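Frequently Asked Questions – Nendetti Felt Covers for Work Tables

What is a Nendetti cover?
It is a soft fabric cover which you put over a table when you want to work with small or delicate things. Our customers use it for repairing glasses, for sorting beads and for folding and packing gifts. It protects the table, and it keeps small parts from rolling to the floor.

Which sizes do you have?
We have two sizes in stock. The small one is 100 cm long and is made for a desk. The large one is 270 cm long and fits most dining tables. If your table has another size, please write to us before you order. We can cut to measure, but a cut cover cannot be returned.

Which colours can I choose?
Dark grey, green and sand. The Brelora series comes only in dark grey, and it is a little thicker.

How do I put it on?
Wipe the table and let it dry completely. Lay the cover in the middle and smooth it with your hands towards the edges. Fold the corners under last. Please do not use glue or pins.

My cover came with fold lines. Is it a fault?
No. The cover travels folded in a box, and the lines become weaker after some days on the table. You can also iron it from the back side at low heat, with a thin cloth between.

Why do I see darker and lighter places on the fabric?
Felt has short fibres, and they can lie in different directions. Where your arm or a heavy box has pressed them, the colour can look darker. Brush the whole cover in one direction with a soft clothes brush and look at it again in daylight. If a place is still dark after this, it may be a stain – see the question about washing.

How can I remove lint and dust?
On dark grey you will see every pale speck, and we must admit it is not the most forgiving colour.

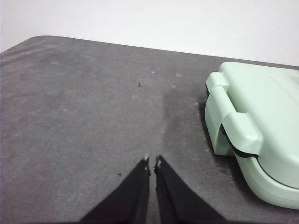

A sticky roller is the quickest help. Use it with light pressure, so that the fibres do not come out. For crumbs and other hard bits, the small nozzle of a vacuum cleaner is better, because the roller can press them deeper into the felt. Once a week is enough for most people.

Can I wash it?
By hand only, in cool water with mild soap. Do not wring it. Lay it flat on a towel and turn it after 8 hours.

How long will it last?
We test the fabric with 2,000 rubs before we sell it. With normal use at home you should have it for several years.

Where can I see the covers before I buy?
In our shop in Hiltcombe, every day except Wednesday. For deliveries to Saab, please choose "other region" in the order form.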